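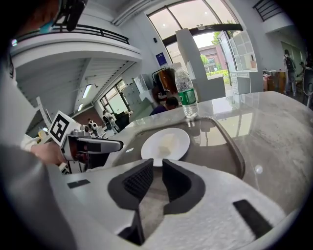

Plate, tray, marbled table, water bottle. The usual setup for the small stuff.

I have been eating my way through soft white foods this summer, and a few people have asked me to write it up. It started with a box of milk pudding squares that Hongmei Xu brought back from Honholm in August. She gave me half the box and told me to eat them within two days. I ate them in one, and then I wanted to know how to make them.

I should say up front that I am not much of a dessert person. I don't bake. I own one cake pan and it is used for roasting peppers. But a set pudding is closer to making gravy than it is to making cake, and I can make gravy.

There are a lot of foods in this family. Almond tofu, coconut milk squares, fried milk before it gets fried, panna cotta, blancmange, and plain silken tofu if you want to count it. They are all pale, they all wobble to some degree, and they all need a flat plate and a bit of care when you move them from one place to another. I tried five of them between the start of the summer and now. The one I keep making is the coconut milk one, so that is the recipe I will give.

What goes in it:

1 can of full-fat coconut milk, the regular size
1 cup of whole milk
A third of a cup of sugar
Half a cup of cornstarch
A pinch of salt

Put the cornstarch in a bowl with half the cold milk and stir until there are no lumps. Put everything else in a saucepan and warm it on medium until the sugar is gone. Stir the cornstarch mix again, because it will have settled, and pour it in slowly while whisking. Then keep whisking. It will look like nothing is going on for several minutes and then it will thicken all at once. When it does, turn the heat to low and keep going for two more minutes. If you stop early it tastes like chalk. I stopped early the first time.

Pour it into a square dish that you have wiped with a little oil. I use a glass one with straight sides from the Idton store, the kind with a blue lid. Smooth the top with a wet spoon. Let it cool on the counter for half an hour, then cover it and put it in the refrigerator overnight. You can get away with four hours, but the corners will be soft and the cuts won't be clean.

Cutting is where most of my trouble has been. Jinfeng Zeng, who has made these since she was a kid, watched me do it with a paring knife and told me to put the knife away. She uses a long thin blade dipped in hot water and wiped between every cut. She pushes straight down and doesn't saw. She also turns the whole block out onto a board first, which I had been afraid to do. You run the blade along the four sides, put the board on top, flip the dish and wait. Sometimes it takes a minute. Sometimes you have to flex the dish a little, and mine is glass, so I knock on the bottom instead.

If you plan to roll the squares in coconut, do it right away while the cut sides are still tacky. I have stopped doing this. I like them plain, and the coconut gets everywhere, including inside the refrigerator door.

Moving a square onto a plate is its own job. Fingers leave dents. A fork goes through. A thin, flat spatula works if you wet it first, and so does the side of the long knife. Chopsticks are fine if you keep them low and squeeze hardly at all. Jinfeng can do it without leaving a mark. I get a mark most of the time, and then I turn that side toward the back.

Now the plate and the tray, which is what I really got asked about.

I serve these on a plain round white plate. I know the advice about putting pale food on a dark plate so that it shows up. I tried that with a black stoneware plate I was given and I didn't care for it. Any crumb or drip looks like a mistake, and you can see every place where the pudding touched down before you slid it over. On a white plate you can push the thing a little to the right or the left and no one will ever know. The contrast comes from the dark gray tray underneath, and that seems like enough to me.

The tray is the best thing I bought all year. It is a rectangle with a raised rim that is rounded over, so there is no hard edge to catch your sleeve on. It was sold as a bathroom tray, at a shop called Jiang that mostly does shelf liners and storage tins. I went in for tins. The rim is high enough that a plate can slide on it without going over the side, and I can carry two plates and a small bowl at once. It wipes clean with a damp cloth. The one complaint I have is that it shines, and when there are windows nearby you see every fingerprint on it. I wipe it right before people sit down and then leave it alone.

Without the tray, a plate on polished marble is a slippery thing. Stone tabletops look good and they are cool to the touch, but a plate with a smooth foot will skate if you bump it. They are also loud. Setting a plate down on stone in a big open room with white walls and a high ceiling makes a sound that carries upstairs. The tray takes care of most of that if you put it down first and then put the plate on it.

Some notes on taking care of a glossy table, as I have made all of these mistakes. Don't use vinegar. Don't use the lemon spray that you use on the kitchen sink. If the table is real marble, acid takes the polish off and leaves a dull spot you can only see from one chair, and you will end up sitting in that chair. I use warm water with a drop of dish soap, then plain water, then a dry towel. A water bottle straight out of the refrigerator will leave a ring of water, so wipe it up when you clear the plates. Coconut milk leaves a film that you don't see until the light comes in low at 4 in the afternoon.

As for what to drink, I put out water. I've been offered all sorts of opinions on tea, and Hongmei thinks a roasted oolong is the only right answer. It is good with it. But the pudding is sweet and mild and it coats your mouth, and after two squares what I want is cold water. A plain bottle at the far side of the table does the job. I leave it there so that it isn't in the way of anyone's arm.

Portion size: one small square per plate. This looks stingy, and I used to put three on there in a row. What happened is that people ate one, said it was nice, and pushed the other two around. Now I put one down and keep the dish in the kitchen. If someone wants another I get it. The second one is colder and better than the first, as it hasn't been sitting out.

They keep for three days, covered, on the middle shelf. After that they start to weep, and you find a puddle under them. They can't be frozen. I froze a batch and got something like a wet sponge. They also pick up smells, so don't store them next to cut onion.

I have also tried the boxed mix from Vivosura, as a reader wrote in to say it was just as good. It sets faster and cuts very cleanly. The taste is more vanilla than milk and I found it too sweet, but if you have a lot of people to feed and not much time, it would be fine. Use a little less water than the box says.

Next I want to try the version with ginger juice, where there is no starch at all and the milk sets on its own in the bowl. Jinfeng has warned me that it fails more than it works and that the milk has to be at the right temperature when it hits the ginger. She doesn't use a thermometer and couldn't tell me what the temperature is. I have bought two large pieces of ginger and a gallon of milk, so I should have enough for 10 tries. I'll write up whatever I get.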